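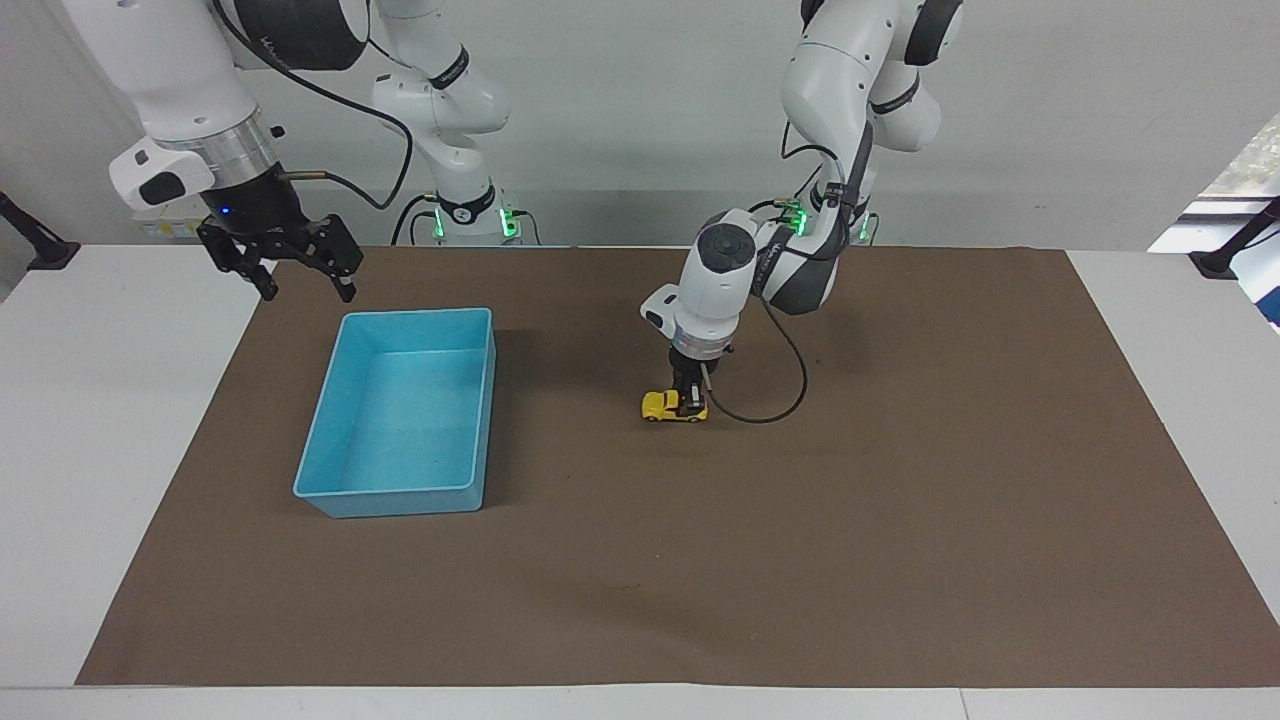 4 Joining and levelling the worktop

Section 4 applies to all Wistis sectional tables supplied with two or more worktop panels. If your table was delivered with a single panel, go to 4.3.

The underframe must be fully assembled as described in Section 3 before any panel is lifted on to it. All frame bolts should be finger-tight only at this stage. They are tightened in 4.4.

CAUTION: Each panel weighs 42 kg. Two people are needed to lift it. Do not lift a panel by its trim or by the cable cut-out.

4.1 Before you start

You will need:
5 mm hex key (supplied)
Joining plates and short screws, bag C
Levelling spanner (supplied)
Spirit level, at least 600 mm long
Clean dry cloth
Soft pencil

The width of each panel is marked on the label on its underside. Standard panels are 1,106 mm wide. Extension panels are 700 mm wide and have pre-drilled holes on both long edges. Do not place two extension panels side by side without the Pokgate centre leg, ordered separately.

Allow the panels to stand in the room overnight, flat or upright against a wall with the corner protectors left on.

4.2 Joining the panels

1. Place the first panel on the frame with the pre-drilled edge facing the middle of the table. Leave the corner protectors on the outer corners.

2. Line up the four locating holes with the pegs on the cross rail and lower the panel until it sits flat. If the panel rocks, lift it and check that no packing is caught beneath it.

3. Wipe the joining edge of both panels with the dry cloth. Do not use polish.

4. Lower the second panel on to its pegs, leaving a gap of two or three finger widths between the panels.

5. Slide the second panel towards the first until the edges meet. The slots in the second panel allow it to move sideways by a small amount. Do not hammer it.

6. From underneath, hold a joining plate across the joint and fit the short screws loosely. Repeat for the remaining plates, starting at the middle and working outwards.

7. Run a fingertip along the joint on the upper side. If one edge stands higher, press it down while an assistant tightens the nearest plate.

8. Tighten all plate screws by half a turn at a time.

NOTE: A fine line remains visible at the joint after tightening. It can be sealed with the clear strip in bag D where liquids are used on the table.

CAUTION: Use only the short screws from bag C in the joining plates. The leg screws in bag B are longer and will break through the upper surface.

4.3 Levelling

1. Move the table to its final position. The overall frame length with a standard pair of legs is 1,252 mm; check that there is room to open any drawer unit fully.

2. Wind all four feet in as far as they will go.

3. Place the spirit level along the long side and wind out the foot at the lower end until the bubble is central.

4. Turn the level through a right angle and repeat along the short side.

5. Check both diagonals. Press on each corner in turn. If the table rocks, wind out the foot that is clear of the floor.

6. Hold each foot still and tighten its lock nut up against the leg.

4.4 Final tightening

1. Tighten the frame bolts in the order shown on the sheet packed with the Marquez frame kit. Tables with the older Prestmont frame are tightened from the centre rail outwards.

2. Check the joint again with a fingertip. If a step has formed, loosen the two nearest plates, press level and retighten.

3. Remove the corner protectors.

4. Check all bolts again after two weeks of use and then once a year.

4.5 Covering the surface

The worktop may be covered with plain paper for gluing, painting or other work that could mark it. Use uncoated paper wide enough to be laid in a single piece. Smooth it from the centre towards the edges and fix it at the corners with low-tack tape.

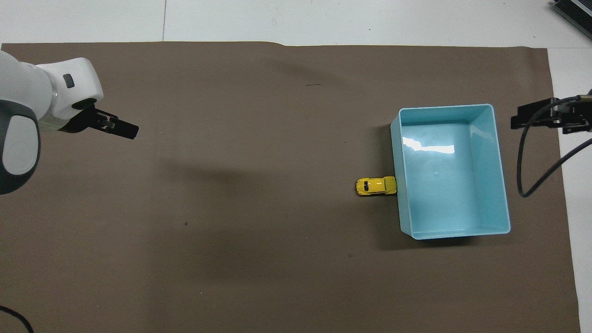

Figure 4. Brown paper laid over the worktop. Panel joint visible beyond the top edge of the sheet.

Do not stick tape across the panel joint if the clear strip has been fitted. Pulling the tape away may lift the strip. Replace the paper when it becomes torn or damp, and wipe the surface beneath before laying a new sheet.

CAUTION: Paper does not protect the worktop from heat. Use a heat-resistant mat under soldering irons, glue guns and hot containers.

For cleaning and stain removal, see Section 6. For spare plates and screws, quote the panel code printed on the underside label.

Guide revised 16 January 2022. Replaces all earlier versions of Section 4.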